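Numdale House Laundry Room
Guidance for residents: folding and storing long-sleeved tops

Residents are asked to fold clean clothing before leaving the laundry room. The folding tables are available from 7 in the morning and should be left clear for the next person.

Choosing a surface
A padded or felt-covered table is preferred for knitted and sports tops. The cloth grips the garment lightly, so that one sleeve stays in place while the other is being straightened. Felt should be brushed before use, particularly where white fabric is to be laid on it. Dark lint shows readily on white panels and is difficult to remove once pressed into a crease.

Preparing the garment
Tops taken straight from the basket are seldom ready to fold. Lay the garment down, find both cuffs, and draw each sleeve outwards from the shoulder. Twists should be worked out by hand, beginning at the shoulder and finishing at the cuff. Smooth the body from the centre towards the side seams.

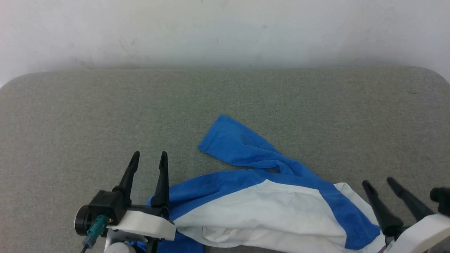 A blue and white long-sleeved top before straightening, with one sleeve drawn out across the felt.

Folding
1. Turn the top face down and close any fastenings.
2. Bring one side in by a third, then fold the sleeve back so that it lies parallel to the side seam.
3. Repeat with the other side.
4. Fold the hem up to meet the collar, and fold once more if the shelf is shallow.

A finished width of 29 cm suits the shelves in the Merel wing. Stacks should contain no more than 4 tops, as taller ones tend to lean.

Tops in two colours
Strong blues and reds may mark white fabric if left damp. Such garments should be completely dry before folding and should not be stored under heavy items. Where a label permits ironing, use a cool setting and place a clean cotton cloth over the white sections. Printed lettering should be ironed from the reverse only.

Unclaimed clothing is kept on the rail beside the Rugemalira Street entrance until the end of the month. Enquiries may be made at the front desk, extension 2575.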